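Moving into a rental with white counters, how do I keep them decent?
Home and Kitchen > Cleaning and Care

mprobert
Hello all, long-time reader and occasional poster. We've just moved into a rental after 16 years in a house with butcher block, and every surface in the new place is pale. I'm a cook who splashes (turmeric, beets, coffee, you name it) and the landlord has kept a deposit of $600 that I'd very much like to see again one day. I wipe down every night and it still looks tired to me by the weekend. Any advice welcome, and do feel free to ramble, I enjoy reading it all!

aled_d
Welcome to the pale side! I live with white surfaces at work and at home both, so I've made most of the mistakes already. Couple of pictures of white tops, the second one is the marble-patterned sort. 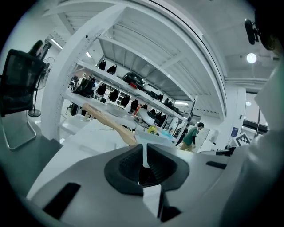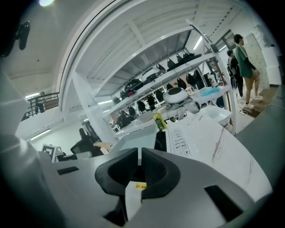

mprobert
Thanks Aled! So what do I use on a turmeric stain that has already been there overnight?

aled_d
Baking soda and a little water mixed to a paste, spread over the stain and left for 10 minutes, then wiped off with a soft cloth and rinsed. You may need to do it two or three evenings running. Turmeric fades in sunlight too, so if the spot is near a window, leave the blinds up during the day and let the sun help you out.

Morfudd_J
I'm going to gently disagree with Aled on the paste, at least until Mared tells us what the counters are made of. On a laminate with any kind of shine I'd go very easy with baking soda. I had a glossy white top in my old apartment and went at a coffee ring with paste and a good deal of enthusiasm, and I was left with a dull patch the size of a saucer that caught the light every single morning while I ate my toast. Dish soap and warm water first, always, and then a bit more patience than you think you have.

aled_d
Fair point about the shine, Morfudd. I said soft cloth but I should have said no rubbing! Lay it on, leave it be, wipe it away. I've done it on mine for years and they look fine to me, though my wife might tell you different.

rigo_munoz
Whatever they're made of, please keep vinegar away until you're sure it isn't real stone. My mother wiped down a real marble vanity with vinegar for one whole spring, thinking she was doing it a kindness, and it was etched all over with little cloudy rings. You could feel them with your fingertip. A lot of printed patterns look like marble these days and most of those don't mind vinegar, but it's an expensive thing to guess wrong about. Ask the landlord for the name of the material.

mprobert
Oh my, I had the vinegar bottle in my hand yesterday! I've emailed the landlord. The lady next door swears by a spray called Stostar, does anyone use it?

Awuor M.
I used Stostar for a while and it smells lovely, like a lemon grove, but it left streaks on my white counters that I only saw with the lamp on in the evening. I went back to plain dish soap, then a second cloth with just water, then a dry towel. It's the drying that does it, in my opinion. The tired look you describe sounds a lot like soap film to me, Mared, so try one night with half the soap you normally use and dry it well.

Morfudd_J
Seconding the dry towel! And I'd cook with turmeric over a tray, or a sheet of old newspaper if the ink doesn't come off on your hands. Less to wipe.

rigo_munoz
Newspaper ink on a white counter, Morfudd? I would never sleep again. Tray for me, please.

mprobert
Update for those who were kind enough to help. The landlord wrote back and it's laminate with a matte finish, so no shine to spoil. I tried half the soap and a dry towel as Awuor said and the difference was plain by breakfast. The turmeric spot has had two rounds of Aled's paste (no rubbing, I promise, Morfudd) and it's down to a pale yellow smudge, so I'll give it one more go tonight after the dishes. Beets are on the menu tomorrow, and I've bought a tray.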